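Come write letters with us (we need 14 more people!)

Hi, I'm Duygu Tekin, and I run the letter-writing side of the prison ministry at Trunell Chapel. Last year our little group mailed 2,000 letters to men and women inside, and right now there are 210 people on our list still waiting for somebody to write to them. I hate that number.

So I'm looking for pen friends. You'd write twice a month to one person, by hand if your handwriting is kinder than mine. You don't need to be a Bible scholar – you just need to be steady. Please don't sign up if you can't stick with it until November.

You must be 21 or older and willing to do our evening training at the Clukatcombe hall. Thanasis Alexiou teaches it. He's been going into prisons for 17 years and he'll answer anything you ask him, even the awkward stuff. All mail goes through our post office box, first names only.
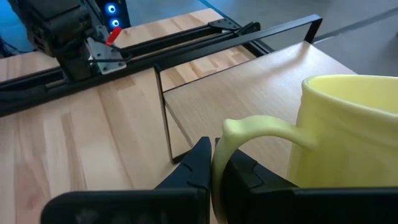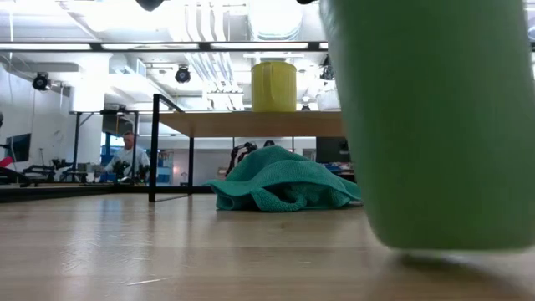

There's no pay, but we cover stamps and paper. To sign up, call the chapel office and ask for me, or leave a note with your name and phone number by 18th July. I'll call you back myself – usually after supper, so please pick up!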